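The Rivadeneyra Heavy Thread Kit for Jeans and Work Clothes

We get more letters about thread than about anything else we sell, which still surprises me a little! People will spend good money on a sewing machine and then fight with it for a whole weekend because the thread on top is too thin for the job. The Rivadeneyra kit was put together for exactly that sort of sewing - hems, pockets, belt loops, the seam that always seems to give way when you climb over a fence.

Inside the box you get 12 spools of strong polyester topstitching thread, each holding 80 yards. The colors lean toward the old gold and tan shades you find on store-bought jeans, with a cream, a gray, two blues and a black for when you would like the repair to keep quiet. There is also a card of jeans needles, a seam ripper with a good fat handle, and a little booklet that our founder at Jekton wrote years ago and will not let anybody shorten.

A few words on using it. Put the heavy thread on top only and keep ordinary sewing thread in the bobbin. Lengthen your stitch, loosen the top tension a touch, and try it out on a scrap folded as thick as the place you mean to sew. When you come to the lump where the side seam crosses the hem, slow right down and turn the wheel by hand (I still break a needle there now and then, and I have been at this a long while).

Color is mostly a matter of taste. Tan sits nicely on a pale, washed-out pair, and it matches older stitching better than the bright gold does.
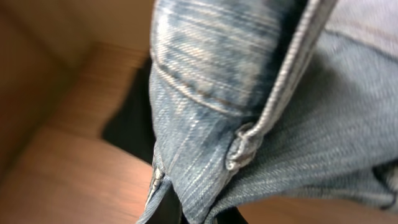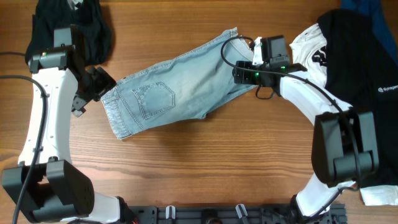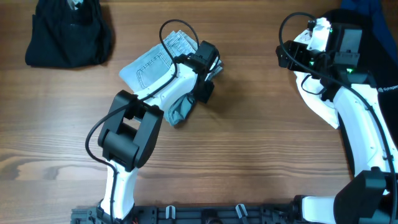
Prollier wrote in to ask whether the thread would go through an older machine, and added that the tan had held up on three pairs of work pants and a canvas apron, though a second spool of it in the box would be welcome, as it is always the first to run out.

Related items
Jekton Jeans Needles, Assorted
Semen Beeswax Thread Block
Rivadeneyra Bobbin Thread, 900 yards
Iron-On Knee Patches, Blue
Brass Jeans Buttons with Tacks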